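Folding laundry by remote control, part two

I said in April that I would write up the cloth work once I had enough of it to say something useful. I have 452 recorded folds now, all done on sofas, and I think that is enough for a post. If you read the first part you know the setup and can skip the next paragraph.

I drive two arms with a pair of hand controllers. The arms copy what my hands do, and the computer saves the camera views, the joint positions and the gripper openings while I work. Later those recordings go into training. The software that does the recording is called Skolta, and the training side is a separate set of scripts I named Gkikas, mostly so I could tell the folders apart. Neither one is ready for anyone else to use.

Why the sofa

Every cloth folding demo I have read about uses a flat table, and I started that way too. The policy I trained on the table was fine on the table. When I moved it to a sofa it pressed too hard, because the cushion gives and the fingers sink in before they close. It also had trouble finding the edge of the cloth. On a hard surface you can slide a finger under the hem. On upholstery the finger drags the cover along with it.

So I started over on cushions. I work in a normal living room with the curtains open, and the light changes a lot over a session. At first I tried to keep it even. I gave up on that, and I now record whenever I have time, so the set has bright glare in some episodes and flat gray light in others.

The wrist view turned out to matter more than I expected. When I train without it, the arm gets to the right area and then closes on air. With it, the last inch is much better. The trouble is that a crumpled piece of cloth looks like almost anything from that close. With a red and white piece I can usually use the line between the two colors to tell which way the fabric is turned, and I suspect the model does the same. 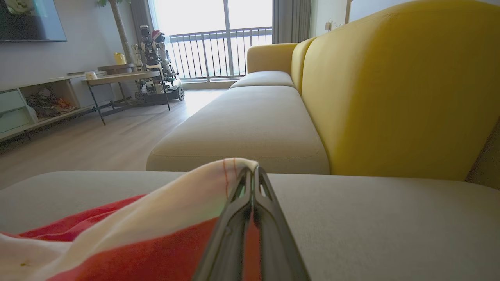

What I do in one episode

I stuck to one order for the whole set, after a first batch where I did whatever felt right and got a policy that couldn't make up its mind.

1. Drop the garment on the seat from a low height. No arranging it.
2. Find two ends and grip them, left hand first.
3. Lift just clear of the cushion and pull the hands apart.
4. Lay it down, let go, and smooth it once with the side of a finger.
5. Fold across, then fold again.
6. Move the finished piece out of the way and open both grippers.

Step 3 is the one I had to practice. There is no force feedback on my controllers, so I can't feel when the cloth goes tight. I have to watch for it. The creases start to line up between the two hands, and that is when I stop. If I keep going, one side slips out and I have to pick it up again. I keep those episodes as long as the second try works, since the robot is going to drop things too and should see what to do about it.

Twisting is the other problem. If the two ends are gripped at different angles, the fabric rolls up into a band when it is pulled, and no amount of pulling will open it. The fix is to set one end down, turn the wrist, and take hold again farther along. It took me a long time to do this smoothly. My early recordings have long pauses in them where I am just thinking, and the policy learned the pauses as well. I went back and trimmed them.
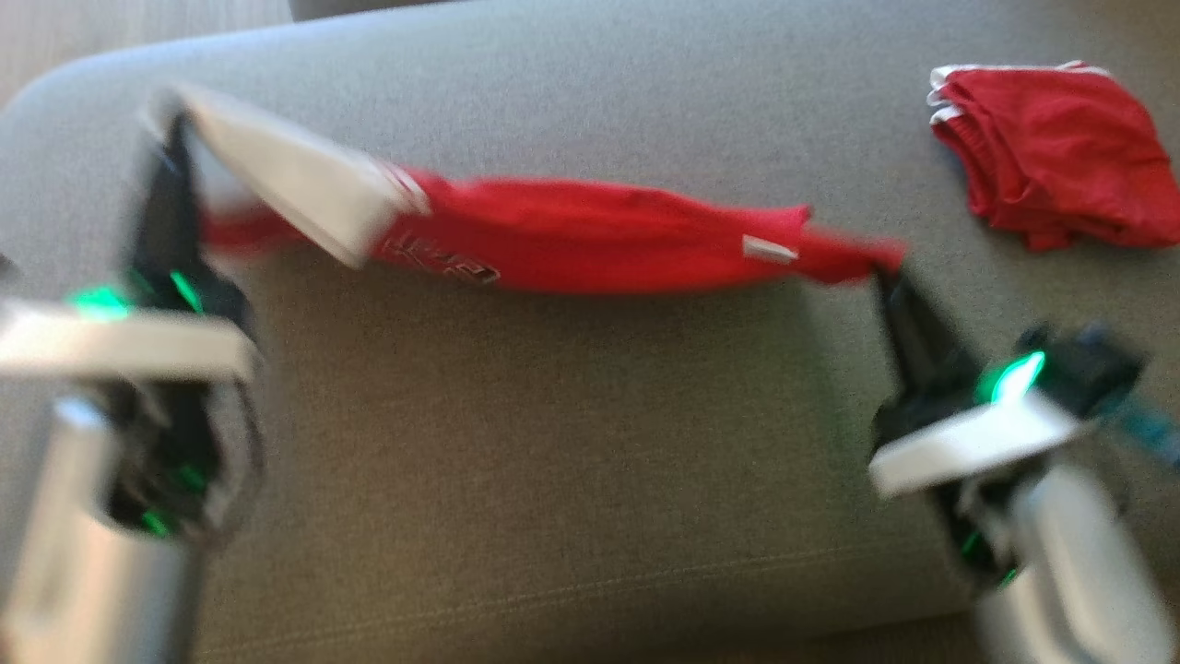 Filed under: Teleoperation, Soft Stuff

Shorts are harder than towels. A towel has four corners and they all look alike, so any two next to each other will do. Shorts have a waistband that pulls back and two legs that slide over each other. Red on gray is at least easy to see. I tried dark clothes on the same sofa color for a short while and had trouble myself, looking at the headset picture, so I left them out of this round.

On the numbers: a full day of this is tiring, and I stop when my hands get sloppy. I want to reach 500 folds before I retrain from scratch. The earlier table set had 3,042 short clips in it, but those were single grasps, so the two can't really be compared. I did try mixing them. The result was a little better at grasping and worse at letting go.

I also changed the finger pads. The old ones, from a box marked Stillel, held well but would not release thin cloth. Smoother ones slip more on the pull and let go cleanly. I'll take the slipping.

Next up is the Bilum test, my name for a run where the clothes start out in a bag and have to be pulled out one at a time. I have done a few by hand to see if it is possible with these grippers. It is, slowly. I still need to work out where to hang the bag so that both arms can reach it.

Posted 9 November 2025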